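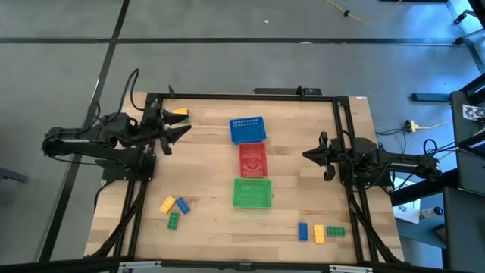 Ticket 1840, robotics club, two-arm sorting table. Opened by Su-chen Tsai. The problem is with the right arm. When we start the sorting program, the left arm moves to its first brick without trouble, but the right arm goes to its ready position and stays there, and the program stops after 11 seconds with the message "no target." The task is the one from the practice sheet: each brick must go into the basket of the same color. With the baskets placed as they are now, blue at the far side, red in the middle and green nearest to us, the left arm can reach all of them. The right arm also can, if I drive it by hand from the control page. So I think the motors are good and the fault is in the software.

Category: software / setup
Priority: high (the Nollcombe competition is in May)
Status: closed

What I tried before writing:
- Restarted the Reteo controller, two times. Same message.
- Exchanged the USB ports of the two arms. Same message, always on the right arm.
- Ran the left arm alone. It sorted 16 bricks and made no error.
- Ran the right arm alone. It stops with "no target."

March 12, 2024, reply from Siu-fong Au:
Thank you for the clear list. Please open the settings of the right arm and tell me which zone file is loaded. There should be a different one for each side. Also, please do not move the table clamps while you test, or we will have two problems together.

Reply from Su-chen:
Both arms have the file zone_left. I did not know there should be two. I changed the right one to zone_right and now it sees the yellow brick and goes down to it. But it closes the gripper 4 mm too high and the brick stays on the table.

Reply from Siu-fong:
The zone file is correct then. The height is saved separately, and yours is probably from before Poon changed the fingers. Run the touch calibration on the right arm only. Go down slowly, with the speed at the lowest setting, and save when the fingers touch the wood.

Reply from Su-chen:
I made the calibration. The first time I forgot to press save, so I did it again. After this the right arm picked yellow, blue and green, and dropped the blue and green in the correct baskets. For yellow we do not have a basket of this color, so I wrote in the color table that yellow goes to red. Please tell me if the team prefers another way.

Reply from Siu-fong:
Yellow to red is fine for practice. I copied both zone files to the Skitov folder, please load them from there next time. I am closing the ticket. If the "no target" message comes again, open it with the same number and attach the log.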